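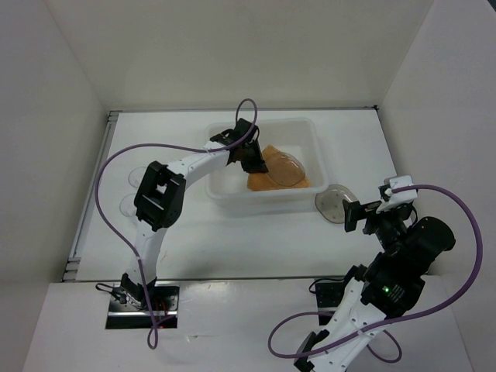
## Neues vom zweiarmigen Küchenhelfer

Am 30. August war ich endlich wieder in der Werkstatt Stidudport, und was soll ich sagen: Beide Arme laufen jetzt gleichzeitig! Gemechu Lemma hat die Steuerung (wir nennen sie Plisent) nochmal komplett umgebaut, seitdem fährt sich nichts mehr gegenseitig in die Quere. Seit Februar basteln wir daran, bisher sind 2.916 Griffe im Protokoll gelandet, und ich hab bestimmt die Hälfte davon mit angehaltenem Atem verfolgt.

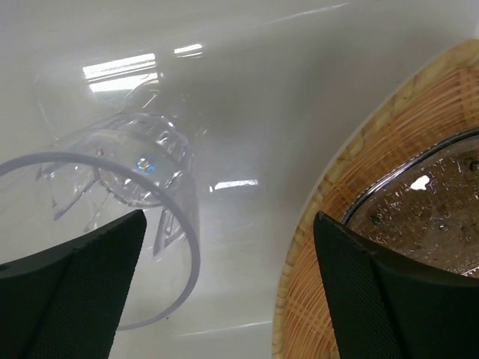

Am meisten Kopfzerbrechen machen uns gerade die durchsichtigen Sachen. Aravind Annamalai meint, die Kamera am Greifer verwechselt Glanzlichter mit Kanten, und bei dem klaren Becher mit dem facettierten Boden glaub ich ihm das sofort. Der geflochtene Korb ist dagegen richtig dankbar, so viel Muster! Wir probieren als Nächstes eine matte Unterlage aus, die Rieger uns noch zuschneidet.

Nächster Bastelabend ist in etwa neun Tagen, wer löten kann, bringt bitte zwei Spitzen mit.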